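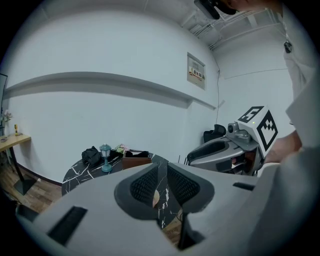 Handout 3: Fingertips, Slots and the Things You Will Glue Twice

Building a Hand-Held Gripper, Mimcombe Shared Workshop
Notes by Ratih Siregar

Bring to this session: your printed shells, the pad kit, a marker cube, and a table you don't mind being scratched. The workshop ones have been scratched already.

1. Pads

By now both fingers should open and close without sounding like a pepper mill. If they don't, go back to Handout 2 and sand the pivots.

The pads take most of the evening. A bare printed fingertip will hold a box and drop everything else. We cover ours with a textured mesh skin and leave a raised rim so the skin doesn't peel from the corner. Cut the mesh a little large, glue, clamp, trim. Last term a group trimmed first. They are now experts at trimming.

The two pads should lean toward each other and make a narrow V when open. Check the angle before the glue sets. Kaneko's mesh comes in sheets of 80 mm, enough for one pair of pads and one mistake.

2. Marker cube and camera

The cube sits on top, with the camera beside it. Each printed face must be flat and clean. Thumbprints count as dirt. A bubble under one face cost me a whole afternoon in October, most of it spent blaming the software.

Mount the cube with screws. Tape is for people who enjoy recalibrating.

3. First grasps

Work in pairs, one gripper each, across a small table. Start with a box, move on to a bundle of cloth, then try artificial flowers. Cloth is the honest test, as it folds away from the pads and makes you feel clumsy. Leave the lamp until you trust yourself, and then leave it a bit longer.

Log every attempt, including the embarrassing ones. My own first log has 41 grasps in it and reads like an apology.

4. Before next time

Read the Nusteck wiring sheet, both sides. Set your servo limit to 2000 in the config file and write down what it was before. If the Zendivico board gets too warm to touch, unplug it first and ask me second.

Spare M3 screws are in the biscuit tin. The biscuits are not.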